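Questions we keep getting about the Hernthorpe Robotics Club

I'm the one who answers the club inbox, and after a while you notice it's the same handful of questions over and over. So I've put them all on one page. If yours isn't on it, write to us anyway!

Do I need to know how to code?

Nope. Plenty of our members have never written a line. The project we're on this year (we call it Pedon) is all about teaching a robot to tidy up clothes and bedding, and a big share of the work is done by hand. You hold the gripper, you do the chore, and the recording goes into our training set. The coding crew picks it up from there.

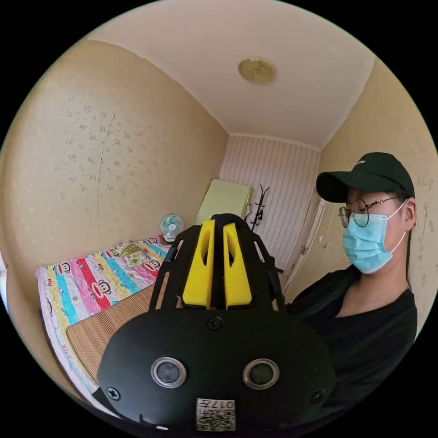 Photo: Hernthorpe Robotics Club / Pedon project

What does a work session look like?

Pretty homey. We like regular bedrooms with regular beds in them, because a robot that only knows a bare lab bench is no help to anyone. One session is 2 hours, with a snack break in the middle (non-negotiable, sorry). You get a short list of jobs and you repeat them until your patience runs out – or until the list does.

Are the grippers hard to use?

The first ten minutes feel silly, like eating with oven mitts on. Then your hand gets it. The fingers are bright yellow so they're easy to find in the recordings later, and each gripper has a label with a code so we know which one made which file. Please read the label into your log sheet before you start. I forget this one myself.

What is the hardest thing to pick up?

Dark clothes, hands down. Black fabric hides its own folds, so it's tough to tell one layer from two.
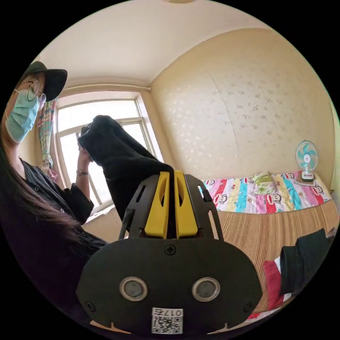

Sleeves are their own special headache. We like to work on those in pairs, one person keeping the cloth stretched out and the other one working the gripper, and it goes much better if you talk to each other the whole time.

How many recordings do you have?

As of 12/2/23 we have 1,717 usable clips, and 241 of them are sleeves. We want 600 sleeves by April, so yes, we could really use you.

What's Trusent? I saw it on the sign-up form.

That's our file checker, written by last year's members. It flags clips that are too short or missing a log entry. It's fussy but fair.

Can I do this in my own room?

You can, and we'd love it! Different wallpaper, different blankets, different light – all of that is good for the project. Borrow a kit, fill out the home form, and ask whoever you live with first.

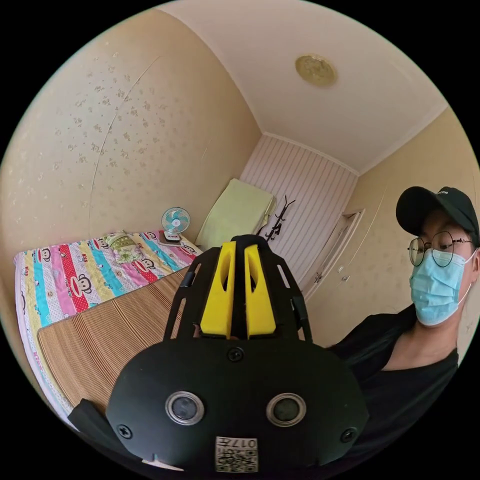
By R. Naidu, club secretary

Will I be recognizable in the clips?

You might be, so ask yourself that before you sign. Wear a cap and a mask if you want to, lots of people do. You can also ask us to pull any clip you're in, and you don't have to say why.

Is there a fee?

No fee. Bring your own snacks if you're picky, and return the kit with the battery charged, please.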